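Chapter 4
Comparing Grippers

A gripper is usually picked early in a project and tested late. The choice is made from a data sheet that lists stroke, closing force and weight, and those numbers are measured on rigid blocks with flat sides. Most of what a gripper will handle in a warehouse or a kitchen has no flat sides at all.

This chapter covers how to set up a fair comparison between two or more grippers. It assumes you have read Chapter 2 and can already mount and calibrate a wrist camera. You do not need an arm for the first half. Hand-held grippers are enough to compare finger shapes and pad materials, and they are much quicker to reset between trials.
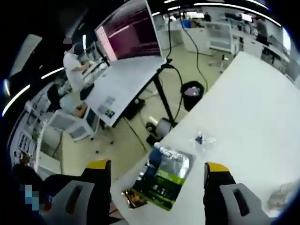 Thin packaging is a good place to start. A snack bag changes shape every time it is touched, and shiny foil is hard on cameras that depend on steady reflections. A pad that holds a bag by its sealed edge may slide off the middle, where the film is tight over trapped air. Record where the fingers made contact as well as whether the lift worked.

The running case in this chapter is a study led by Heather Pomare at Cenholm. Her group compared two finger designs, the Flivov and the Rowbotham, over 1,012 grasps on 22 household items. The overall success rates were close. The results for bags and pouches were far apart — a difference the average had hidden completely. We will work through her trial sheets in Section 4.3.

Before you begin, decide on three things and write them down: what counts as a grasp, how long the item must be held, and who resets the table. Changing any of these partway through means starting the count again.

4.1 Choosing the Test Items

Begin with the items your gripper will meet most often, then add the ones you expect it to drop.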